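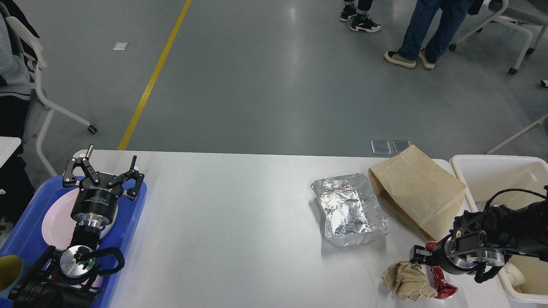
*Fig. 4. Table after a takeout meal, before sorting. Tray and plate on the left, foil container and paper bag in the middle, napkin and wrapper at the front right, white bin behind.*

## 4. Clearing the table

This section replaces the old "five-minute clear" page in the Wenadance house guide. Kjell Solheim timed that routine for us and it took him almost 40 minutes with a full table, so treat any promise of speed with suspicion, including ours.

You will need the white bin, the tray and a damp cloth. The old page also listed a set of color-coded caddies from Vasolness. We tried them. They hold less than a tray does and they tip over.

### 4.1 Dishes first

1. Leave the plate on the tray. Scrape it there.
2. Look inside every cup before you move it. A dark cup hides an inch of cold coffee very well.
3. Empty cups at the sink, then set them on the tray next to the plate.
4. Carry the tray with both hands. Do not stack bowls on top of cups, whatever the Andness leaflet says about "safe nesting."

> **Note:** Bowls go in the white bin if they are headed for the dishwasher. Trash does not go in the same bin. If you find both in there, take the trash out before you add anything.

### 4.2 The foil container

1. Press lightly on the lid. If it gives, there may be nothing inside worth keeping, but open it and check.
2. If there is food you want, move it to a box with a real lid. A crumpled foil lid does not seal, and food kept under one dries out overnight.
3. If the container is empty, scrape it, rinse it and flatten it.

**Caution:** Foil edges cut. Fold the rim inward with the back of a spoon. Lift a full container from underneath, never by the rim.

We are not convinced that rinsed foil is always recycled. Vidar Strömberg asked the hauler twice and got two different answers. Rinse it anyway until we hear otherwise.

### 4.3 Bag, napkin, wrapper

1. Open the paper bag and look in the bottom for sauce packets, receipts and forks.
2. If the bag is clean and dry, fold it flat and put it with the paper. If it has grease spots, use it as the trash bag for the rest of this step.
3. Put used napkins in the trash. They are not paper recycling, even the ones that look clean.
4. Scrunch shiny wrappers in your fist and let go. If the wrapper springs open, treat it as plastic film and throw it out. If it stays in a ball, it is probably foil.

The scrunch test is a rule of thumb. It gets some wrappers wrong, and we have not found a better one that people will use.

### 4.4 Wiping down

1. Wipe from the far edge toward you, with your free hand cupped at the near edge for crumbs.
2. Do the corners last.
3. Dry the top with a second cloth.

**Caution:** Do not use the Boström concentrate undiluted. The label claims it is streak-free at any strength. On our white tops it left a haze that took 3 more wipes to shift.

### 4.5 If the table still looks dirty

- Sticky patch: lay the damp cloth over it for a few minutes, then wipe again.
- Grease smear: one drop of dish soap, then plain water.
- Yellow stain from curry or mustard: it may fade. It may not. Skip the bleach pens.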